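Speaker Notes: Household Paper Records and the Regional Archive
Presented to the Corrigan District Heritage Forum, Friday, January 7, 2022
Speaker: Madhu Yadav, Collections and Access

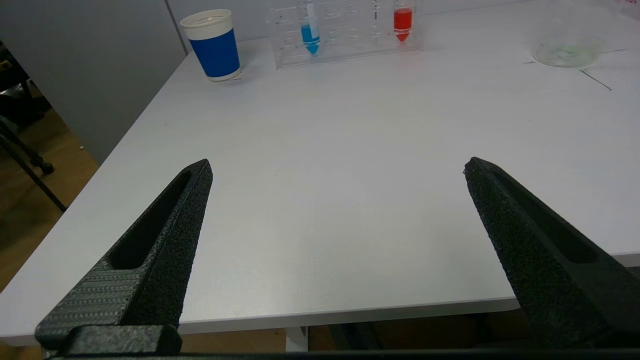 1. Opening (two minutes)

Acknowledge the Traditional Custodians. Thank the Forum for the invitation and the Bultholm Library for the use of its hall. Remind those attending that the session concerns private papers held in homes. Council records are governed by a separate retention schedule and will not be covered.

2. Why household papers matter

The archive currently holds 1,312 donated family collections. The majority arrived after a death or the sale of a house, when relatives had very little time to make decisions. Material was frequently discarded before we were contacted. Account books, seed orders, school reports and letters between neighbours are the items most often lost, and they are also the items researchers most often request.

Refer to the Grarka collection. It consists largely of grocery dockets and dairy receipts, and it has been used to trace the closure of small creameries along the river. The family had regarded it as rubbish.

Pause for comments from the floor.

3. What we ask of donors

Please leave papers in the order in which they were found. A bundle tied with string tells the archivist something that a freshly sorted folder does not.

Remove rubber bands and metal paper clips where this can be done without tearing. Sticky tape should be left alone.

Do not laminate anything. Staff will be asked about this, and the answer does not vary with the age of the document.

Photographs may be labelled on the back in soft pencil, near the edge. Ballpoint pen will mark through to the other side over time.

4. Storage at home

A linen cupboard on an inside wall is generally suitable. Garages, sheds and roof spaces are not, owing to heat in summer and damp in winter. Boxes should be kept off the floor. Acid-free boxes are available from the front counter at cost, with a limit of nine per household until the next delivery.

5. Restrictions and privacy

Donors may close a collection, or part of it, for a stated period. Medical papers and letters naming living people are reviewed as a matter of course. The deed of gift sets out these terms, and donors are encouraged to read it at home before signing.

Note for speaker: do not give legal advice on copyright. Refer enquiries to the access desk.

6. The Cemadness project

Funding was confirmed in November for the cataloguing of more than 800 boxes held in off-site storage. Item lists will be published in stages, beginning with the Corrigan and Bultholm farm papers. Some boxes will be unavailable to readers while this work is under way.

7. Questions

Allow fifteen minutes. Donation forms are on the table beside the door. Written enquiries will receive a reply within ten working days.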